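The Holding Schedule

Lies Van Rooij had charge of the table from six in the evening until the clerk from Pemeo came to collect the key. The table was white. Its covering was brown, replaced on Sunday, and held flat by its own weight. These facts were entered on the first page of the schedule, under Surfaces.

The schedule had been drawn up by Foma, the tenants of the building, and it ran to 226 lines. Most of them concerned bread. A slice was to be browned to shade 6 on the printed card, no lighter, and served on a plate of plain colour with a rim. A slice lighter than shade 6 was to be recorded and thrown away. A slice darker than shade 6 was to be recorded and kept, for reasons set out in an appendix which Lies had asked for in September and had not received.

She worked down the page. Plug: sound. Crumb tray: clean. Door: opens, closes, opens. She wrote the time beside each line in pencil, because the ink was kept at Indico and had to be signed for.

At line 41 the schedule changed its subject. It had done this before. Line 40 dealt with the wiping of the oven glass, and line 41 read, in the same type, "State whether Bühler is expected." There was a box for yes and a box for no. Lies had left both blank for three weeks, and three times the page had come back with a small cross in the margin.

Bühler had held the post before her. His coat was on the hook behind the door and his handwriting was in the older schedules, upright and narrow, with the sevens crossed. He had browned about 200 slices a month. Then the handwriting stopped halfway down a page, at line 41, and hers began on the next.

She put down the pencil and looked over the table, as line 42 required.
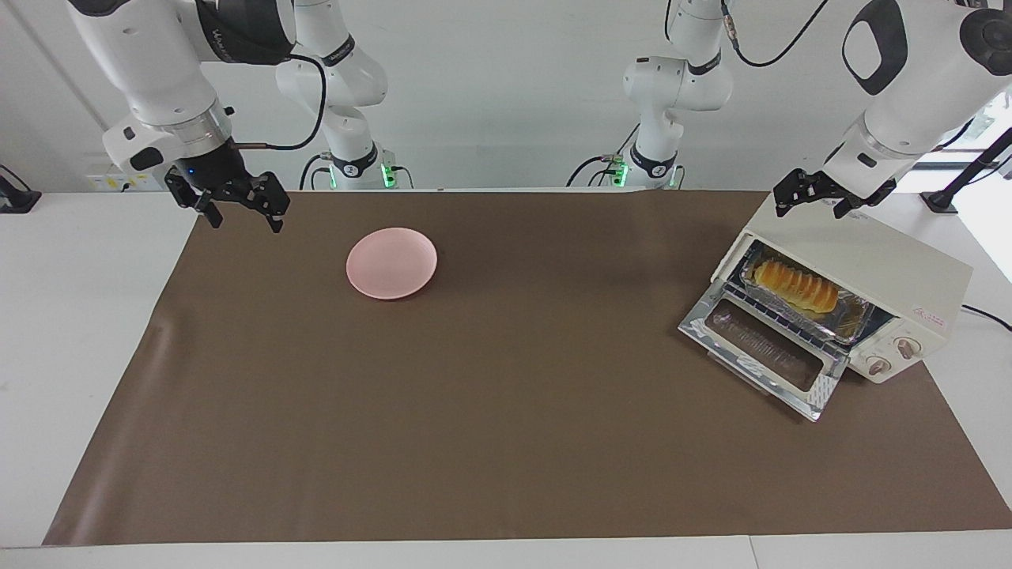
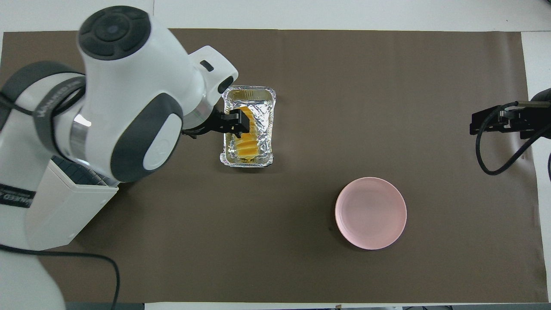

Line 42 allowed eight minutes for looking. She used all of them. The plate was empty, and that was correct for the hour. The toaster oven stood at its station. The foil tray was accounted for on a separate sheet, which asked only for the colour of what was in it, and she had written yellow-orange and passed on. She had no complaint to make against the table.

The trouble lay in the word "expected". She took down the glossary from the shelf. It gave Expected as "entered in the schedule for a future time", and gave Schedule as "the list of what is expected". She read both entries again and put the glossary back, spine inwards, as she had found it.

At half past seven the telephone rang. It was the Pemeo clerk, who wished to know whether line 41 had been completed.

"It hasn't," said Lies.

"Is there a fault with the box?"

"The boxes are fine."

"Then I shall hold," said the clerk, and held. Lies could hear a second telephone ringing in the room behind him, and someone answering it, and after that a drawer.

She turned back through the older pages with the receiver against her shoulder. In March he had recorded eleven dark slices. In April he had recorded nineteen, and in the margin, where no entry was permitted, he had written "kept, as instructed" and underlined kept. She had passed that page many times. She now noticed that the entry gave no place where they were kept. The form had never provided a column for it.

She went to the hook and felt in the pockets of the coat. The left held a shade card, older than hers, with the numbers running the other way. What Foma now called 6 had once been 3. She laid the two cards side by side on the shelf and compared them under the lamp for some time — the browns agreed, only the figures did not.

"Are you there?" said the clerk.

"Which card does line 41 refer to?"

There was a pause, and the sound of pages.

"Line 41 doesn't refer to a card," he said. "Line 41 refers to Bühler."

"Yes," said Lies. "Which one?"

The clerk said that he would have to ask. She heard him set the receiver on a hard surface and walk away from it. She picked up the pencil, drew a third box after the first two, keeping the sides even, and wrote the time beside it. Then she went on to line 43, which concerned the hinge.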